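Balico Ceramic Hair Straightener, Two-Month Review
By Leonie Wegener

The Balico straightener is a flat iron with ceramic-coated plates, a dial on the inner arm and a swivel cord. I bought it in March to replace a Nirton that had developed a loose hinge. My hair is thick, shoulder length, wavy at the crown and color treated, and most of what follows should be read with that in mind.

Heat-up is quick. The indicator stops blinking before I have finished sectioning. The dial has four settings with no temperatures printed next to them, so you have to work from the table in the manual. Setting 2 is enough for the lengths. Setting 3 handles the crown in one slow pass. I tried setting 4 once, on a test strand, and did not see a difference that would justify the extra heat on colored hair.

The plates float on a soft mount and meet evenly from heel to tip. On the Nirton the tips closed first and left a crease line on thick sections. The Balico leaves no crease if the sections are kept narrow. The edges are rounded enough to turn a loose bend at the ends, although a tight curl is beyond it – the barrel profile is too flat.

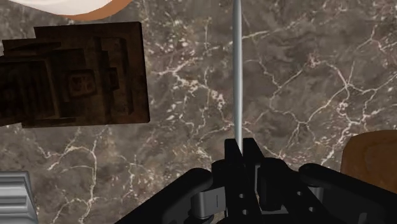

Veined marble countertop with a dark brown wooden piece at left.

Snagging was my main complaint with older irons. There is a small gap between plate and housing on the Balico, and fine hairs at the nape do get caught in it now and then. Pulling slowly helps. A heat protectant spray with a lot of silicone made it worse, as residue collects in the gap and has to be wiped out with a damp cloth once the iron is cold. I switched to the Haberkorn light mist and now clean the plates every other week.

Results hold through a normal workday. In humid weather the crown starts to lift by late afternoon, which was also true of the Nirton. A drop of Brendelico finishing oil on the ends keeps them flat for longer but does nothing for the roots.

The cord is long and the swivel is stiff. The auto shutoff cannot be adjusted, and it cut in once while I was pinning up the back. The dial is placed where the thumb rests, and I have changed the setting by accident more than once. A lock would fix this.

For thick or wavy hair that needs to be straight and smooth, I would buy it again. For very fine hair I would look for a model with printed temperatures and a lower starting point.

Rating: 4 out of 5

2 comments | 600 shares

We use cookies to remember your settings. By continuing to browse you accept our cookie policy.

Contact | Copyright Leonie Wegener | Back to top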